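Wedix Divided Cardboard Tray, Three-Column
Item 921
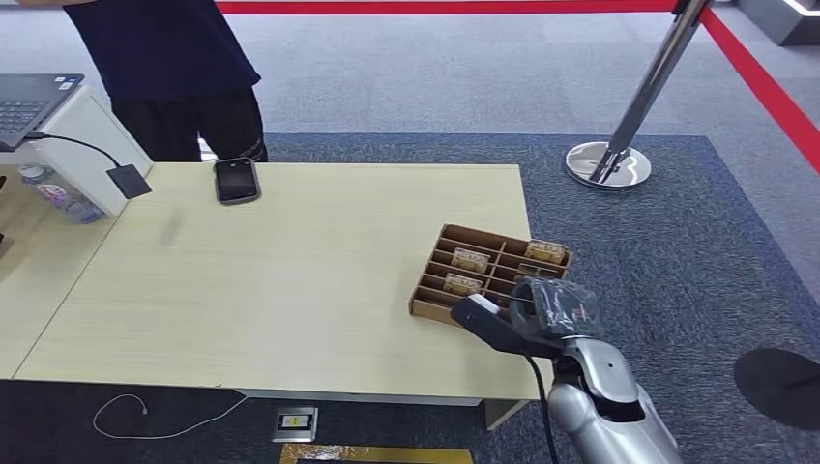
Teemu Nieminen writes that he stopped using plastic bins for small boxed parts once he had these, and that the only thing he would change is the height of the walls, which he'd like a little taller for picking by hand.

The Wedix divided tray is an open tray of plain brown cardboard with thin cardboard partitions. The partitions make a grid of narrow slots in three columns. Small cards and slim boxes stand upright in the slots, so the printed face stays clear of its neighbors and you can pull one without moving the others. It can be used part full.

Use it on a packing table, on a shelf, or inside a drawer. It is not meant for liquids or for loose hardware such as screws.

Details
Material: cardboard, brown
Layout: three columns, open top
Ships: flat, with partitions packed separately
Pack sizes: 16 or 80 trays
Lid: sold separately (Hirvonen lid, fits this tray only)

Assembly
Fold up the four sides and press the corner tabs in. Slide the long partitions together with the short ones, slot to slot, then lower the whole grid into the tray. No tape or glue is needed. If a partition sits high, lift the grid out and check that every slot is pushed all the way down.

Care
Keep dry. Wipe with a dry cloth. Replace partitions when the slots start to tear. Spare partition sets come in packs of 57 pieces.

Orders and pickup
Orders placed before 2 p.m. leave the Serkville warehouse the same working day. Pickup is at the side door, and please bring the order number. The deeper Rikus tray is back in stock in November.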